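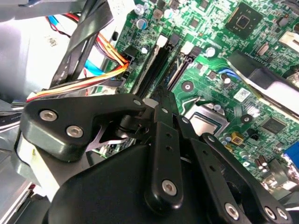

Naltholm wrote back overnight to say that the crashes we reported on their batch are almost certainly software, that they have the same build on their own desks and see nothing, and would we please reinstall before pulling any more memory. They also want to know whether we ran the long test or the short one.

Tue 16 December

We ran the short one. Starting the long one now on the two worst machines so I can give them a proper answer. The short pass takes a bit over half an hour and found nothing on either. The long pass will go into tomorrow.

Background for whoever picks this up after me. The order is 40 refurbished desktops for the Naltholm branch, same board throughout, memory bought in separately from Coşkun in two lots. First lot went in at the start of December and those machines are fine. Second lot went in last week. Complaints are all from the second lot: freezes, one or two blue screens, a few that restart and come back up as if nothing had happened. No pattern by user or by what they had open.

Reinstall: did it anyway on machine 14, clean image, no office software, nothing but drivers. Left it looping a file copy and a video. It froze before lunch. So the build is not the cause, at least on that one. Sent that to Naltholm and have not heard back.

Swapped modules between 14 and 22 (22 has never complained). Labeled them with tape first, A and B for 14, C and D for 22. Marked the slot as well as the machine on each piece of tape, because last time I only wrote the machine and had to guess. Reseated everything until the latches closed. After the swap:

14 with C and D: ran the copy loop all afternoon, no freeze.
22 with A and B: froze once, at 147 minutes by the log.

One freeze is thin but it moved with the memory, and that's more than I had yesterday. Will put A alone in 22 tomorrow and then B alone. If it is only one of the two I'd rather know before writing to Coşkun, as they will ask.

Looked at the settings again while the loop was running. Board is on automatic timing for all of them. The second lot reads back a slightly tighter timing than the first, though the part number on the invoice is the same for both. I compared the stickers under the lamp and the last two characters differ. The invoice doesn't list those. Possibly a different revision, possibly just a date code. Asked Coşkun which it is and whether they can still supply the earlier one.

Tried loosening the timing by hand on a third machine, 31, which used to freeze most mornings. No freeze yet. It has only had part of a day, so this means very little. Leave it on. Please don't reset the BIOS on 31 to clear the password prompt, the prompt is mine and the password is on the inside of the cupboard door.

Power: checked on 14 and 31 with the meter, under load. Both fine. Also moved 14 to the other bench circuit in case the heater was dragging it down. No difference.

Dust: the refurb people did a decent job but the fans on the older cases still had a gray mat on the back side. Cleaned five. Used up the last can of air and ordered more from Stotent with the thermal paste. Their minimum for free shipping is 400 now, so I added wrist straps and a box of case screws - we are always short of the screws.

Marnamport have asked if their own order will slip. Told them no, their memory came from the first lot and is already on the shelf in the gray crate. Do not borrow from that crate for tests. I did it once in November and it took me a morning to work out which sticks had been where.

Things I'm not sure about. Whether the short test is any use to us at all, given that it passed on a machine that froze the same day. The long one heats everything up more and goes over the same addresses again, so it may catch what the short one misses. If it passes as well, we should stop treating a pass as proof and go by the copy loop instead. The other thing is room temperature. The freezes at the branch are mostly mornings, and the branch is cold until ten or so. Our bench is warm all day. Could run one with the window open.

To do:
Long test results from 14 and 22, write down the pass count before closing the screen, it doesn't save.
A alone, then B alone, in 22.
Photograph the stickers, both lots, and send to Coşkun.
Check 31 first thing, before anyone touches the mouse.
Reply to Naltholm about the long test.
Tape - the white roll is finished, the blue one doesn't take pen.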